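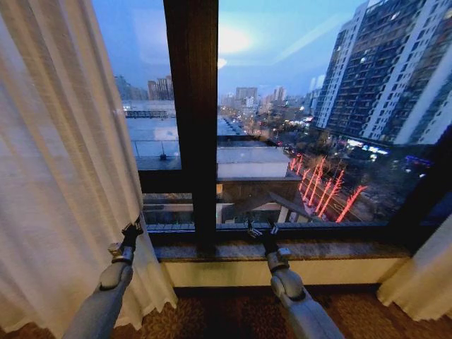

Wanted: a safety-minded robot minder for our night shifts in Grernby

Hello! I'm Nayeli Rengifo and I look after the hotel side of things at Metine. We teach two-armed robots to do room work: drawing curtains, wiping sills, straightening what needs straightening. I'm after one more person for the team, starting in August, and I'd rather tell you why up front than have you hear it from somebody in the lift.

What went wrong

In spring we had a bad evening with Nina (our older robot, she came with the name). She was closing a sheer curtain and had a good pinch on the hem when the left gripper stopped answering. The arm carried on with its move, the gripper stayed shut, and down came the curtain, the rail and a fair bit of plaster. Jhosep Villca was standing closer than he should have been and the end of the rail caught him on the shoulder. He was bruised and cross, and he's fine now, but it could easily have been his head.

The stop button worked. The trouble was that it was on the desk by the door and it took him far too long to get there. The fault itself was a worn cable in the wrist. It had shown up in the log 90 times before that evening, and we'd all got used to clearing the message and carrying on. I include myself in that!

We stopped all curtain work while Nighat Tanoli went back through 4,000 log entries and rewrote our checks. The arms now let go if they feel too much pull, the stop button hangs round the minder's neck, and there are always two people in the room. You would be one of them.

What you'd be doing

Checking cables, grippers and wrist joints before each session and signing for them
Watching the arms while they work, with your hand near the button
Stopping things whenever you don't like the look of them (you will never be told off for this, and I mean it)
Writing up every fault, including the boring ones that clear themselves
Chatting nicely to hotel staff who wander in to see what the noise is

Who I'm looking for

You don't need a degree or any robot experience. Lizeth Puma came to us from a laundry and she spots a snagged thread faster than any of us. I do want somebody patient who can stay awake through the four-hundredth curtain pull, because we do 400 in a good week. If you've worked with lifts, kitchen machinery, theatre rigging or anything else that can hurt people, please say so.

Hours and pay

Four evenings a week, 5pm to 11pm, and £1,380 a month before tax. Supper is included, and there's a taxi home if you live out past Zilach.

How to apply

Send a page about yourself to Gladys Villca at the Metine office (yes, she's Jhosep's sister, and yes, she had words with me). Tell us about a time you stopped a job because something felt off, even if you turned out to be wrong. We'll invite people in for a paid trial evening, and you can ask Jhosep anything you like about the curtain rail.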